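Evening, after the language class
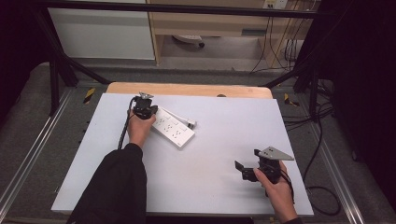 Endby, July 2024

I did not write for many days and I feel guilty about it, like when I do not call my mother. So tonight I make tea and I write, even if my English is slow after four hours of speaking it.

Today was the last lesson before the summer break. Our teacher, Bernd Janssen, asked each of us to tell a story from childhood in the past tense, without stopping to correct ourselves. I am bad at this. I always hear the mistake just after it leaves my mouth, and then I want to go back and pick it up. I told the story of my grandmother's coffee pot, how my sister Wubit and I hid it under the bed because we wanted the guests to leave, and how the guests stayed until night anyway, drinking water. I said "we hided." Bernd did not say anything, but Ilgın smiled, and I knew. Hide, hid, hidden. I write it here so it stays.

Ilgın Dönmez told about the ferry she took with her father every Saturday. She has a very beautiful way to speak, she leaves out half of the small words and still everything is clear. I put in all the small words and sometimes I am less clear than her. I told her this on the stairs and she said I speak like a letter from the bank. I have been thinking about it all evening. Maybe it is a compliment.

After class I walked home by the canal, the long way. It rained a little and then it stopped. At the bakery I bought two rolls with poppy seed, and the woman understood me the first time when I said "poppy." In October I had to point with my finger. I want to remember this too, it is small but I was proud until the bridge.

At home there was a letter from Abrehet Gidey. A real one, on paper, with her handwriting going up to the right as always. She writes that the rains came early, that the road by the school is closed again, and that she is learning to drive at the age of 60. Her son is teaching her and they fight the whole way. She asks if I still write my diary in English or if I became lazy. I am not lazy, Abrehet, I am only tired. She also sent a recipe for the lentils but she did not write any amounts, only "enough." Enough salt, enough oil. I think she learned it that way and does not know any other.

I called Wubit at nine. She wants to come for my birthday and stay 16 days, and she already asks what is the weather and which shoes. I said bring all the shoes. She laughed, then she became quiet and asked if I am lonely here. I answered no, very quickly. After we finished I sat in the kitchen and thought about whether it was true. On Sunday it is a little bit true. On a day like today, with class and the bakery and the letter, it is not.

There is one word I looked up tonight: "homesick." I knew it already, but I wanted to see how old it is. In my language we say that the country is pulling your sleeve. I tried to explain this to Bernd once and he wrote it on the board, and for a minute the whole class was looking at my sentence. Kiros Araya, the teacher for one minute.

For the break we have homework. 30 lines about a place we know well, and the irregular verbs from lay to ring. Lay and lie are again on the list. I have learned them three times and three times they went away. I lie down, I lay down yesterday, I have lain down. The book I lay on the table. It is late and I am not sure about the last one.

Tomorrow: answer Abrehet, buy stamps, ask the neighbor about the key for the cellar. Try the lentils.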